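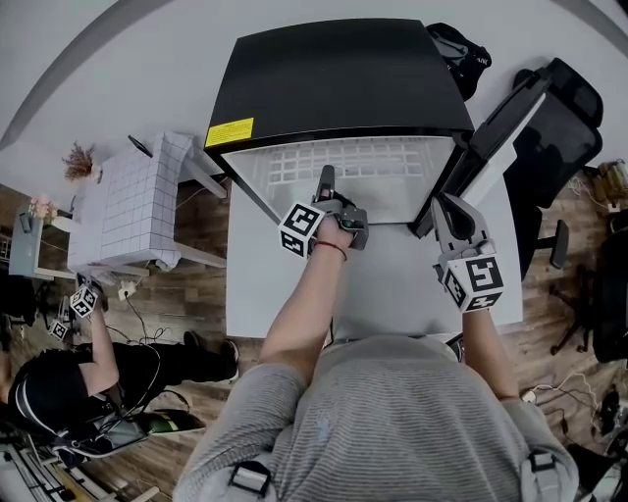 Left gripper to the front edge of the appliance, right one waiting its turn on the table.

Visit to Skorach, Feb 24, 2022

The bus to Bălan drops you on the wrong side of a four-lane road, and the Skorach building has its number on the side that faces away from it. I arrived with wet shoes and a visitor form I had filled out twice. Emilian Surdu took both copies and filed them separately.

Skorach is collecting examples for a learning system called Clilluder, which is supposed to handle ordinary household objects one day. For now it is people who handle them. They wear shoulder straps, take a gripper in each hand and do small chores, and the recordings go to the people upstairs who train the model. I had pictured a hall full of robot arms. What I got was a room with potted plants, office chairs and a lot of cable, which I stepped over with great care and then stepped on.

The grippers have white cubes on them printed with square black codes, so the software can work out where each hand went. Brerkex is the name of that software, and it has opinions. Turn your wrist so the codes face your own stomach and the take gets thrown out. I asked how often this happens to new people and Emilian changed the subject to coffee.

A day's target is 200 good takes per pair of hands. The task list taped up by the kettle had 14 entries when I read it, and by lunch it had 13. "Fold towel" had been struck through in red pen, with a second line under it for emphasis. Still on the list: open door, close door, move cup to shelf, move cup back from shelf. Moving the cup back counts as its own task, and I respect whoever fought for that.

They let me try. You squeeze and the jaws close, a little later than you expect a hand to close, and you find out how much of your life you have spent feeling things with your fingertips. My first cup went over. My second cup stayed up, but I had started before the beep. After nine tries I had two usable takes and a sore thumb. I was told one of the two would probably be kept.

The part I liked best was how slow everyone is on purpose. The good collectors move like people carrying soup. They approach, stop, close, stop again, and only then lift. Talking is allowed between takes and discouraged during them, so conversations come in pieces. I heard most of a story about a landlord over the course of an hour and still don't know if he got the boiler fixed.

The appliance doors get more attention than anything else in the building. Left hand, right hand, standing close, standing a step back, from a bit too far to the side. My fridge at home has never been treated with this much patience.
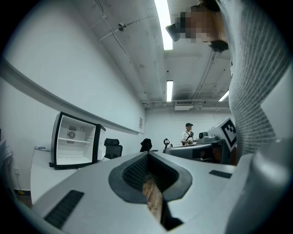
Cosmin Ilie told me at this point that I had the wrong idea about neat takes, and that he would swap 200 perfect door openings for a handful where the hand misses the edge and has to come back for it. The model needs to see the recovery, he said, and tidy people never give it one. He then asked if I was free in October.

I said I would think about it. I'm choosing to hear it as praise.

Practical notes for anyone going: ask for the morning slot, bring shoes you can slip off, and eat first. The machine on the ground floor takes coins and gives soup, whichever button you press. The bus back leaves from the correct side of the road.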